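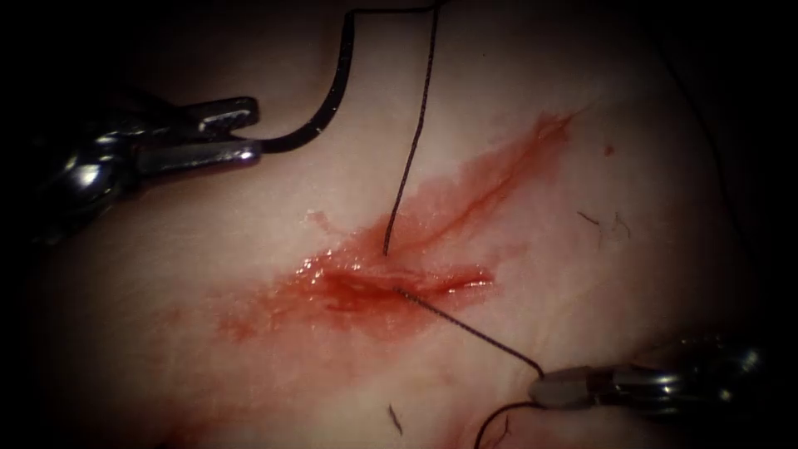
August, late, kitchen table. They gave us the talk again about the robot doing the closing by itself. Fitzsimmons had slides. 200 runs on the practice setup, he said, and a number I wrote on my hand, 462, which was either stitches or hours, and he moved on before I could ask. What I keep looking at is the thread. One arm has it up and away to the left, the other has it pulled tight from the low side of the cut, and there's blood pooled in the opening between them. Fine. I've watched residents hold thread like that for 11 years. What I want to know is who says stop when it's pulled a bit too hard, and Fitzsimmons says "the supervising clinician," meaning whoever is left in the room.

Jucélia Brito asked the only good question, which was what happens to the second assistant. Barnard said the role would "grow." Mine grew last year and I got a second pager out of it.

I'm not against the arms. Leder's hands shake after lunch and everybody works around it, so I won't pretend people are perfect. But Leder hears you when you say wait.

Then the sign-up sheet for the training over at Zakesham, two evenings, unpaid – they called it optional and then read out who hadn't signed. I signed. Jucélia hasn't yet.

Parking is going up again too. Must call about the boiler before nine.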